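Notebook – Wednesday, finish bench

Oil tests again. Second coat of the Boersma hardwax on the maple offcuts went on before lunch, thin, wiped back with the lint free stuff. Still tacky at the corners at 4pm. Can says dry in a day, I don't believe it in this humidity. Left them on the rack by the window.

Sanding notes while I remember. Stopped at 180 on batch A, went to 240 on batch B. B takes less oil and looks flatter, sort of dull. A has more color. Raised the grain with a damp rag on both, let it sit 2 hours, knocked it back by hand. Do not skip this, last month's lot felt like a cat's tongue after the first wash.

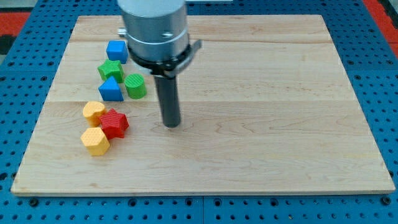

2 min read

Glue line question is still open. The Prenov order is for boards from wide planks, three across, and they want the seams as quiet as possible. Tried flipping the middle plank end for end so the grain runs the same way under the plane. Less tearout. Will do it like that from now on unless somebody objects.

Moisture meter reads high on the new stack from Vemuseck. Stickered it, check again end of next week. Dont cut any of it yet please.

Tikulport wants a price for 156 boards, same size, no juice groove. Some 2 liters of oil for that if we stay at two coats, need to check agianst the last job sheet. Clamps are the bottleneck – we can't glue up more than a few at a time.

To do: new 180 discs, rags in the metal can with the lid ON, write batch letters on the end grain in pencil.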